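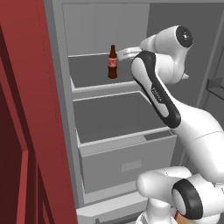

The Bitter End of the Shelf

Ask Lorna MacRitchie what goes in her bitters and she'll start pulling jars down before you've finished the question. Gentian root, dried orange peel, black cardamom, a fistful of toasted walnuts (her neighbor's tree, a very good year). She has been making the stuff since a wet June when the garden gave her far too much rhubarb, and her little label, Plumenach, now sells 13 flavors.

Bitters used to be the dusty thing behind the bar. Now people are dashing them into seltzer, whipped cream, pot roast, even pancake batter, and I can't get enough of it! A few drops of MacRitchie's celery bitters in a plain tomato soup made me put down my spoon and laugh.

The method is wonderfully simple. You soak roots, peels and spices in strong alcohol, each in its own jar, then strain and blend. Citrus peel is quick and can be ready in five days. Roots want longer. "Gentian will bully everything else if you let it," says Oduor Ndung'u, who teaches a winter class in his kitchen and makes all his students taste it straight, once, so they remember.

His own favorite is a coffee and fig blend that took four winters to get right. The early batches were muddy, he says, and one tasted like a wet rope. The fix was a lighter roast and a spoonful of burnt sugar stirred in at the very end.

I went home with peel, cloves and a jar of vodka, and the whole cupboard smells like a holiday. Tomorrow I strain the first one. The cardamom can sit a while longer.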